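An afternoon at the Skorkel open day, Holtudport
January 23, 2023

I had been meaning to go to one of the Skorkel open days for a good long while, and every time something got in the way: a cold, a train, and on one occasion the plain fact that I had written it down for the wrong week. So when a note came round to say they were opening the workshop again, and that visitors would be allowed to sit down and have a go at teaching a robot themselves, I put my name down before I had finished reading it.

For those who don't know Holtudport, the workshop is a good walk from the station, down the hill and along the old harbour road, and you will be glad of a proper coat. The building used to be a chandler's (the big double doors are still there, painted shut) and you go in round the side, through a corridor that smells of coffee and warm plastic. I signed the book, was given a sticker with my name on it slightly misspelled, and was pointed towards a room where a dozen or so people were already standing with paper cups, looking at a bench.

Our host for the afternoon was Mohandas Chacko, who has been at Skorkel since it was a single desk upstairs. He is a soft-spoken man and you have to lean in a bit when the fans are going, but he is well worth leaning in for. He began by telling us what the place does. A customer has some small fiddly job, usually putting one part into another part, and would like a robot to do it. In the old way of things somebody would sit and write out every movement. At Skorkel a person does the job through the robot instead, over and over, and all of those goes are recorded, and a program is trained on the recordings until it can have a try by itself. Each go is called a demonstration, or a "demo" if you work there.

The current project is called Lellemley. I asked where the name came from and was told it was a village somebody drove through. Lellemley is all to do with little electrical parts and their wires: picking them up, turning them the right way round, holding them steady, bringing them to where they need to be. It sounds like nothing, doesn't it? I thought so too, and I was put right within about ten minutes of sitting down.

Mohandas talked us through the part they had chosen to begin with, a push-pull solenoid. It has a metal frame with a coil inside it, and a plunger that slides, with a spring round the shaft. Put a current through the coil and the plunger moves. You find them in door latches and vending machines and all manner of things that go clunk. He likes them as a teaching part for several reasons, the chief one being that they are awkward. There is a springy end you mustn't squash, a body you can grip safely, and then a lead that goes wherever it fancies. A person picking one up sorts all that out without a thought. A robot has to be shown, and shown again from another side, and then shown with the lead lying differently.

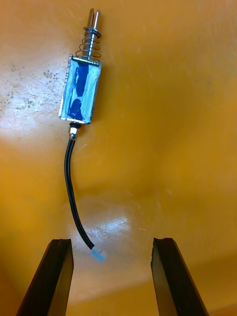

He was very good on the subject of leads. A rigid part stays as you left it, he said, so if you have seen it once you more or less know where you are. A wire has its own opinions. You nudge the part and the wire swings; you lift it and the wire drags over something else; you put it down and the wire pushes it round just as you let go. One of the other visitors, a retired telephone engineer, laughed so loudly at this that he had to put his cup down. I gather he had spent most of his working life on the same problem.

Then we were shown the two ways of doing a demonstration, and I will try to get this right, as I was scribbling on the back of the programme and have had trouble reading it since.

The first is by hand. The arm is put into a slack sort of mode where the motors hold up its own weight and no more, and you take hold of it near the wrist and simply walk it through the job. It is a lovely feeling, a bit like leading a very polite horse. The trouble is that your own hands and sleeves get into the view of the wrist camera, and the program may then learn that a sleeve is an important part of the task. For that reason they mostly keep the hand-led method for showing big, easy movements, such as the way in and the way out.

The second is by remote control, and most of the day's work is done like that. You sit a little way off at a handset with a trigger under your finger. Move your hand and the gripper moves, squeeze and the fingers close. There is a screen in front of you with the view from the camera by the gripper, so that you see what the robot sees, and the staff are quite firm that you should look at the screen and leave the bench alone. If you need to peep round the side to do the job, the program will not be able to do it either, as it can't peep. I thought that was very sensible, and I also found it nearly impossible to obey.

Ashwin Joseph runs the recording sessions and it was he who gave us the live showing. He has done a tremendous number of these. Lellemley had 1,837 demonstrations saved when we visited, of which 1,218 had been checked and passed for training, and I should think Ashwin's hand was on the trigger for a fair share of them. He talks the whole time he is working, quite quietly, in the way some people talk to a car on a steep hill.

What struck me was how slowly he went. I had expected something brisk! Instead he would bring the fingers down, pause, shift a hair to the left, pause again, and only then close. He explained that the pauses are a habit he has had to keep in check, because if you stop and think in the middle of a demonstration the program learns to stop as well, with no idea why. The trick is to be slow but to keep moving. He compared it to pouring milk into a very full cup of tea.

It isn't all solenoids. They also had a tall polished bar for practising an even grip, and a red motor board with wiring beside it, so there was plenty for the fingers to steer clear of. Shiny metal is apparently a great nuisance to cameras, as the look of it changes whenever anything near it moves, and they put it in on purpose so that the program gets used to it early.

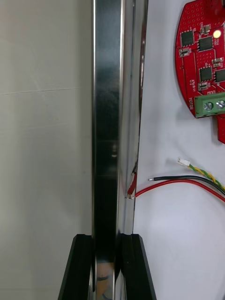 Gripping the polished bar, with the motor board and its wires close by.

After that came the part I had been waiting for, which was our turn. We went up one at a time, and I hung back and let several people go ahead of me, telling myself it was good manners. The telephone engineer was splendid. A girl who had come with her father was better still, and got hold of her part on the first try with no fuss whatever, and Ashwin asked her quite seriously whether she was free in August.

Then it was me. The handset is lighter than I had imagined, and rather warm from all the hands before mine. The first thing I did was move it the wrong way. What with the camera riding on the wrist, when you go forward everything on the screen slides towards you, and when you turn your hand the whole world tips over, and my stomach did not care for it at all. "Small movements," said Ashwin, "and breathe out." So I breathed out. I got the fingers on either side of the solenoid and squeezed, and I had it by one corner, and it swung round and slid straight out again.

My second go was better. I came in lower, with the fingers to each side of the frame and well clear of the spring, and took hold of it, and lifted it a very little way, and put it down again more or less where I had found it. I can't tell you how pleased I was. Someone clapped, I think it was the engineer. My good attempt was saved with the rest, though Mohandas warned me kindly that it would have to go through checking like any other, and that a wobble in the middle might count against it.

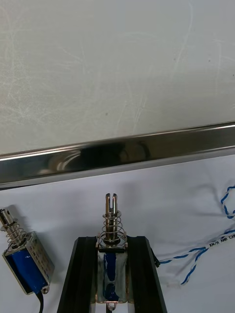
We had our tea after that, with a very decent ginger cake, and people asked the sort of questions they had been too shy to ask in front of the bench. Somebody wanted to know whether the failed attempts were thrown away. They aren't, or not all of them. A go that starts badly and is then put right is among the most useful things they have, as it shows the program how to recover, and Ashwin will sometimes start with a poor grip deliberately so that he can record himself getting out of it. The ones that do get dropped tend to be dropped for dull reasons, such as somebody leaning over the bench halfway through.

Another visitor asked how many demonstrations it takes before the robot can manage alone. Mohandas was careful about this. For the plain pick-up they had got their first respectable results after about 215, he said, but that was with the part set down in much the same place each time, and as soon as they began to vary things it did far less well and they had to go back and record a good many more. He didn't dress it up, and I liked him for that. We did see the robot try it alone, with the handset hanging on its hook. It managed twice and then missed, stopping just short with its fingers closed on nothing at all, and there was a sort of groan of sympathy from the whole room.

I also had a nice talk with Ashwin about whether you can tell who taught it. He swears you can. His own recordings come in from a slight angle, a left-over from years of soldering, and when the trained program runs he can sometimes see his own wrist in it. They try to spread the sessions among several people now so that no one person's habits take over. The handset and the software that goes with it are known in the building as Shenoy, and I spent most of the afternoon under the impression that Shenoy was a colleague who was running late.

A few practical notes for anybody thinking of going. The open days are free but you do have to put your name down. Wear flat shoes, as you are standing for much of it. There is a step at the side entrance, with a ramp if you ring first. Loose bracelets and long scarves have to come off before you use the handset, and there are pegs for them in the corridor. If you are at all prone to seasickness, have your turn before the cake.

It was dark by the time I walked back up the harbour road, and I missed one train and had to wait for the next. They are hoping to hold another open day in August, when Lellemley should have moved on to plugging in the connectors, and I have written it in the diary in ink, having checked the week.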